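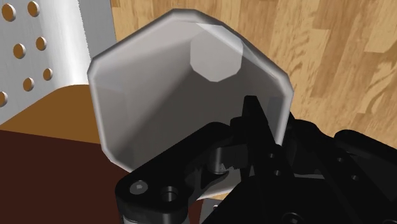
4. Configurar el buzón de envíos anónimos

Esta sección explica cómo poner en marcha el buzón de Liltance en la redacción, para que una fuente pueda entregar documentos sin dar su nombre. Antes de empezar, complete la instalación del servidor (sección 3) y tenga a mano la hoja de claves que se imprimió al final de aquel proceso.

Necesitará dos equipos: el servidor y un portátil de lectura que no se conecte nunca a la red. También hacen falta dos memorias USB sin usar.

4.1 Crear la cuenta de administración

1. Encienda el servidor y espere a que aparezca el menú de inicio.
2. Elija Cuentas > Nueva y escriba un nombre de usuario que no coincida con el del correo de la redacción.
3. Introduzca una frase de paso de 32 caracteres como mínimo. El programa rechaza las más cortas.
4. Anote el código de recuperación en papel y guárdelo fuera del edificio.

Precaución: el código de recuperación se muestra una sola vez. Si lo pierde, habrá que reinstalar el servidor y los envíos pendientes no se podrán leer.

4.2 Publicar la dirección del buzón

1. En el menú Buzón, pulse Generar dirección. El proceso tarda unos minutos.
2. Copie la dirección completa y compruébela carácter por carácter con la que aparece en la pantalla del servidor.
3. Publíquela en una página propia del medio, sin contadores de visitas ni botones de redes sociales.
4. Pida a otra persona de la redacción que haga un envío de prueba desde fuera de la oficina.

Nota: el tamaño máximo por envío es de 235 MB. Los archivos mayores deben dividirse antes de subirlos; conviene indicarlo en la página pública.

4.3 Leer un envío

1. Descargue el archivo cifrado en la primera memoria USB (marcada como «Entrada»).
2. Conéctela al portátil de lectura y abra el archivo con la clave de la redacción.
3. Si debe conservar una copia, elimine antes los metadatos con Herramientas > Limpiar.
4. Guarde la copia en la segunda memoria («Salida») – nunca en la primera.
5. Borre la memoria de entrada y apague el portátil.

Precaución: no imprima el original. Muchas impresoras añaden marcas que permiten identificar el equipo y la hora.

4.4 Plazos y avisos

El servidor borra los envíos leídos a los 5 días. El plazo se cambia en Buzón > Conservación. Si aparece el error 287, el reloj del servidor está desajustado: corríjalo en Sistema > Hora y reinicie.

Los cambios de clave de la versión de febrero se describen en la sección 6.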